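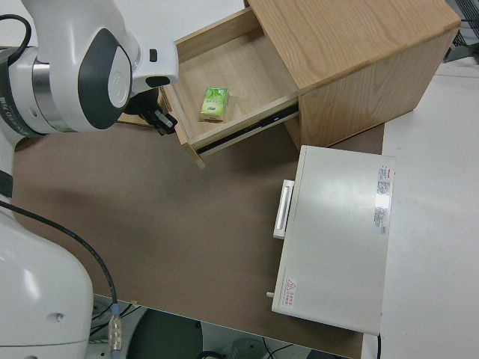
Open drawer, light oak colour. A long thread about keeping papers at home.

1/ I moved to this country from Pamelau with one suitcase and one plastic folder. The folder was thin. Now I have paper enough for a small office, and last winter I decided to put it in order. I write what I learned, maybe it is useful for somebody who is also drowning.

2/ First, the reason. In September my landlord's agency asked me for the deposit certificate from my old flat in Plivivham. I knew I had it. I remembered the colour of the envelope. I searched for two evenings and found it inside a cookery book.

3/ The same two evenings I also found: a guarantee for a kettle I no longer own, three letters from the bank which I had never opened, and a birthday card I had written to my aunt and not posted. The card was already stamped. The birthday was in spring.

4/ So, the method. I did not invent it. My neighbour Muireann Rafferty worked many years in the records room of Ó Súilleabháin, the solicitors in Jiridthorpe, and she explained it to me at my kitchen table with a pot of tea and a pencil.

5/ Her first question surprised me. She did not ask what papers I have. She asked: "Who will ask you for a paper, and what will they call it?" The tax office, the doctor, the landlord, the school, the consulate. She wrote these on the backs of envelopes. These became my folders.

6/ I had before a folder called "Important". Everything was in it. Muireann laughed at this for quite a long time.

7/ My folders today: Home. Work and tax. Health. Bank. Consulate. Things with a plug. The last one is for receipts and guarantees of machines, and the name is from Muireann also. I like to say it aloud.

8/ Inside each folder the newest paper is in front. This is the whole system. I tried alphabet order in the first week and it was terrible for me, because I think of the same thing under different letters in my two languages.

9/ A small note for people who also live in two languages. I put a slip of paper on each foreign document with its English name in pencil. My birth certificate has a slip, my diploma has a slip. When somebody asks on the phone, I don't have to translate in a panic.

10/ Now, what to throw away. This was the difficult part. In my family we do not throw away paper. My father kept the bus tickets of his military service.

11/ I made three piles on the bed: keep, destroy, don't know. After the first evening the pile "don't know" was the biggest and I had to sleep on the sofa. Please use the floor.

12/ Easy to let go: envelopes, the leaflets that come together with a bill, old insurance offers, instructions for things already broken. My paper became half as high only from this. I was a little ashamed of how many empty envelopes I was protecting.

13/ Not easy: payslips, tax letters, anything with a stamp on it. I will not tell you how many years to keep them, the rules depend on your situation and I am not a lawyer. Look on the official page, write the year on the folder, and then you don't need to think about it again.

14/ I bought a shredder, second-hand, 30 pounds. It eats only a few sheets at a time and then must rest. I also need to rest, so we are a good team. It does not like staples, and I learned this in an unpleasant way.

15/ If you don't want a shredder: my friend Tia Pearce soaks her old bank statements in a bucket overnight and then they go in the compost. I have seen the bucket. It is not pretty, but her courgettes were very large.

16/ About scanning. Many people told me "scan everything and be free". I scanned 100 pages with my telephone and gave them all names like "scan 39". So now I had the same mess, but smaller and inside the telephone.

17/ I deleted these and started again with fewer. I scan now only what would be hard to get a second time: certificates, contracts, vaccination card, the letter about my residence. The name of the file is year, who sent it, what it is. "2000 Pamelau school leaving certificate". Nothing clever.

18/ And the copies are in two places. One is on my computer, one is on a small memory stick at my sister's flat. She believes it is holiday photographs and is in no hurry to look.

19/ Where to put the folders. I had them first on top of the wardrobe in a beautiful box with a lid. In four months I opened the box one time. If I must stand on a chair, the letter will go in the cookery book.

20/ A drawer is better for me. It should open with one hand, it should be near the place where you open your post, and it should not be so deep that things can lie under other things. I measured the folders before choosing it. Please also measure the folders.

21/ Check how far the drawer comes out, too. Some stop halfway and the back part becomes a cave. In Plivivham I had one of this kind in the kitchen, and I think there is still a tin opener of mine living in it.

22/ The tray. Next to the front door I have a flat tray for new post. The tray is allowed to be full. When it is full I make coffee and empty it into the folders, and this takes less time than the coffee needs to get cold.

23/ I wanted first to empty it every day. I managed this for five days. Be modest with promises to yourself, at least in paperwork.

24/ Some of you asked under my other post about sentimental papers. Letters, drawings, tickets. I have no method. They are in a shoe box and the shoe box has no rules. I read a few when I am ill.

25/ One thing I did add to the first folder: a single page with a list of where things are. The name of the bank, the doctor, the landlord, where the spare key is. No passwords on it. Muireann says everybody should have this page and in her work she met very few people who did.

26/ My mother made her own page after I told her on the phone. It has four sides, and one of them is about the plants.

27/ For those who wanted to know which folders: simple card ones, from the stationer by the bus station in Jiridthorpe. The plastic ones slide on each other and fall like fish.

28/ Correction to 13: a reader tells me that if you work for yourself, the keeping time can be different from the one for employees. Thank you, I did not know this. Check for your own case.

29/ And to the person who asked: yes, I posted the card to my aunt. She phoned me to ask if I was well.

24/01/2025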